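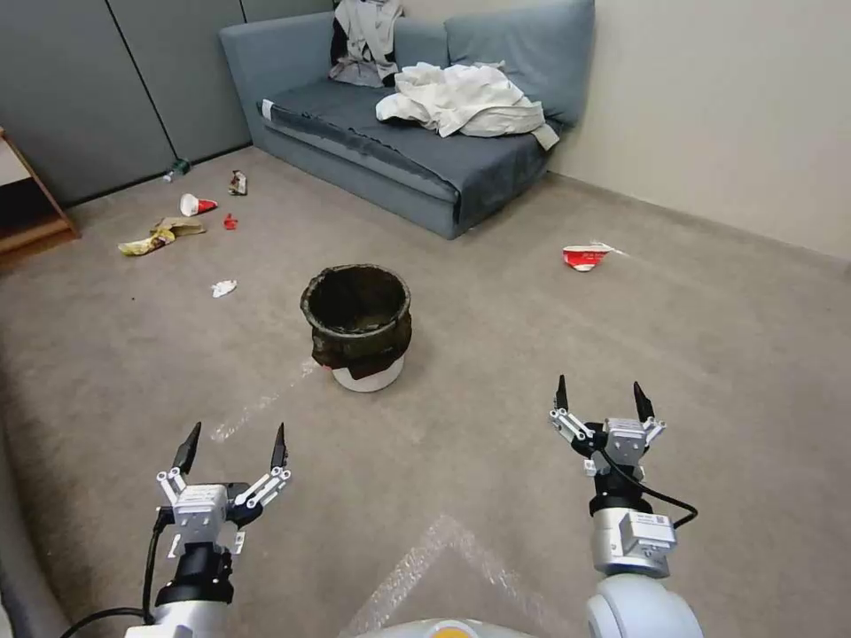 Wudard two-arm floor tidier, both grippers raised

Wudard 665 – Two-Arm Floor Tidier
Maker: Findonberg
Availability: On hold pending gripper update (see safety notice)

The Wudard 665 picks light litter off carpet and hard floors and drops it in a lined waste bin. It handles paper cups, wrappers, tissues and empty plastic bottles up to 500 g per item. Each arm has a two-finger gripper with replaceable black fingertips.

Safety notice, 12 February 2021
We have had reports of the left gripper closing by itself when the emergency stop is released. The fingers should stay where they are until you press Resume. On affected units they shut at once, with enough force to trap a hand. One user had two fingers bruised while freeing a bin liner.
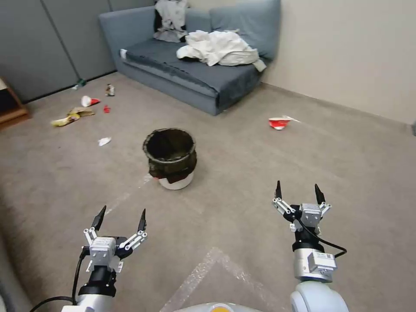

The fault is in gripper controller software version 6. The controller keeps the last close command in memory during a stop and carries it out when power returns to the fingers. The right gripper uses a different controller and we have not been able to reproduce the fault on it, but please treat both sides the same until your unit has been updated.

What to do now
Check the version under Settings > Arms > Left. If it shows 6, do not use the emergency stop as a way of pausing the robot. Use Pause on the handset. If you do have to press the emergency stop, switch off at the mains and wait for the status light to go out before reaching near the fingers. Keep children and pets out of the room while the robot is working.
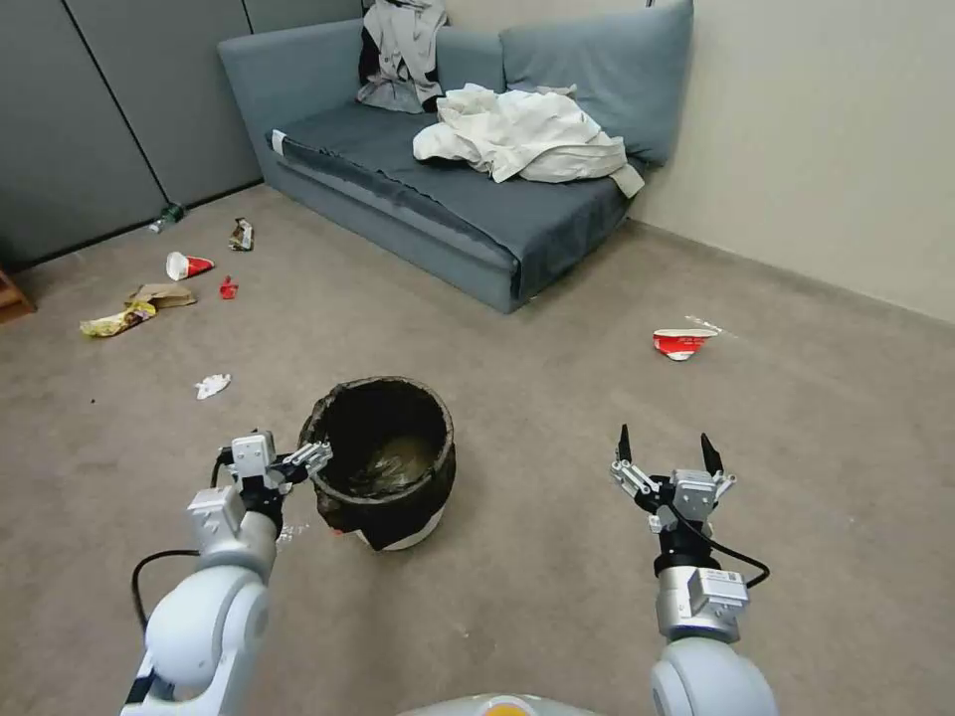 Liners are where most people get caught out. A liner folded loosely over the rim can be gripped along with the litter, and the natural thing is to reach in and pull it free – please don't. Fold the liner well down the outside of the bin and fix it with the Clasik bin ring, sold separately.

Version 9 corrects the fault and is free of charge. It has to be fitted by Findonberg or by Poduval Service, as the controller cover is sealed. Units returned in December have already been done and need no further work.

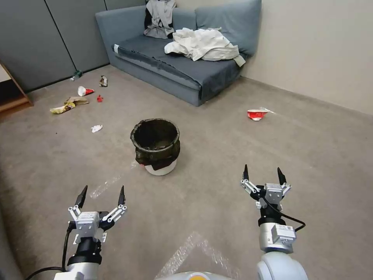
Wudard with lined waste bin and mixed litter on carpet

In the box
Robot with both arms, handset, mains lead, spare fingertips, printed manual. Waste bin and liners not included.

Safety contact: Venkatesh Acharya, Findonberg product support. Please have your serial number ready.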